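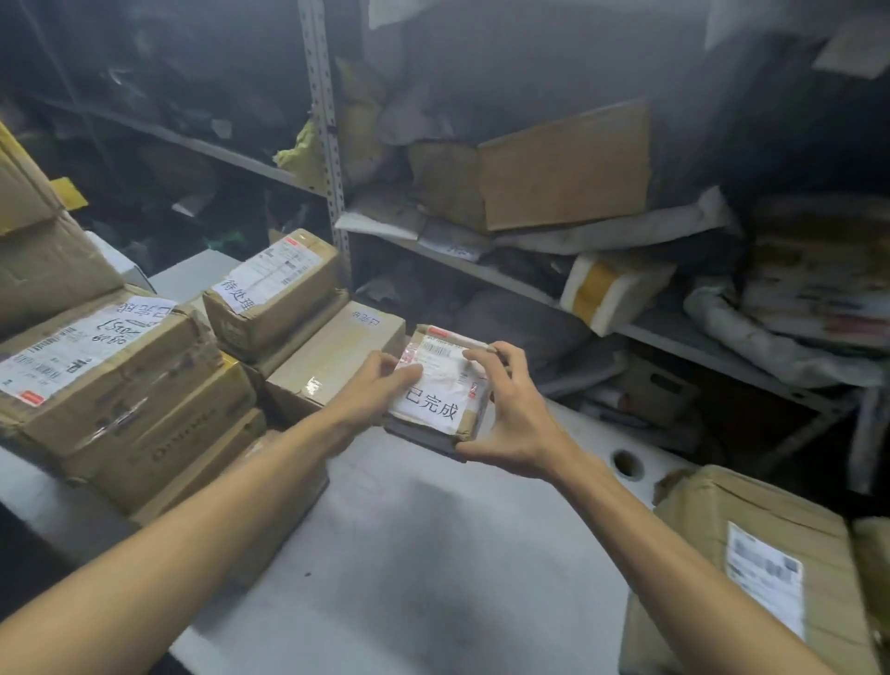

A sorting arm should learn first to refuse a parcel, Quyên Lý wrote under the last progress note of the Clukis workshop, and only afterwards to pick one up. Her comment has received more answers than the note itself, and the builders have now changed their plan to follow it.

The machine in question is called Fetberg. It is a table-top arm with a simple conveyor, and it is being built in the evenings by members of Clukis, the shared workshop behind the old bus garage. Its work will be modest. It must take a small parcel, find the label, read what is written on it by hand and put the parcel on the correct side of the table. The members have done this work themselves until now, with a thick black pen: 已完成 on the label means that a parcel is completed, and 待处理 means that it is pending. Both kinds arrive at the same white table, and it happens that they are placed with the writing upside down.

For a person this is a small matter. One turns the box, or one turns the head. For Fetberg it was the reason for most of the errors in the spring, according to Setareh Najafi, who writes the software. The first version looked for the barcode and supposed that the handwriting would be under it, the right way up. When a label was turned round, the program either read nothing or, what is worse, it was sure of a wrong answer.

"A parcel that it cannot read is no problem for me," she said at the open evening on July 27, 2019. "I put it aside and I look at it. A parcel that it reads wrongly goes on the shelf, and I may find it in November."

The new plan gives the arm a third place on the table, for everything it is not certain of. Najafi has also prepared a set of 251 label photographs, taken at different angles, and she asks members to add more. She wants in particular clear tape with reflections on it, stickers which cover a corner, and handwriting by people who write fast.

The mechanical side is the care of Amirhossein Safavi, and it has its own difficulties. A flat box in cardboard is easy to hold at the edges if it is stiff, but a soft mailer folds together when the fingers close. Safavi has tried suction as well. It worked on smooth tape and failed on paper, so he has returned to two padded fingers, with a switch that stops the motor when the pressure is high enough. The motors come from a broken label printer. The frame is cut from shelf posts, which already have holes at a regular distance -- a great saving of drilling, he remarks, and of drill bits.

Bags and plastic envelopes will stay outside the project for the moment. They go on the metal shelves and are sorted by hand. Large boxes too, as the arm lifts only small ones and the group doesn't wish to buy stronger motors before the reading is reliable.

Money is not the main trouble. The group has received a grant of 3000 euros from the Drusum fund for small workshops, and less than half is spent. What is missing is time at the table. The same surface serves for unpacking, marking and testing, and when a big delivery arrives the arm must be lifted away and adjusted again afterwards. Annick Besson has proposed to fix it with a bolt through the tabletop, so that it returns each time to the same position. The bolt will be tried at the next session.

There is also a question that is still discussed among the members: whether the arm should write the marks itself. Safavi is for it and has already made a holder for the pen. Najafi would prefer a printed sticker, which the camera reads without effort. Besson finds that the handwriting should stay, as everyone in the workshop can read it from the other side of the room -- also when the computer is switched off.

The next test will last six evenings, with mixed parcels and no help from a human hand except for the third place. Members who want to lend small boxes, empty or full, can leave them at the white table with a readable name on the underside. The drawings and the label photographs are on the Clukis notice page, where comments remain open.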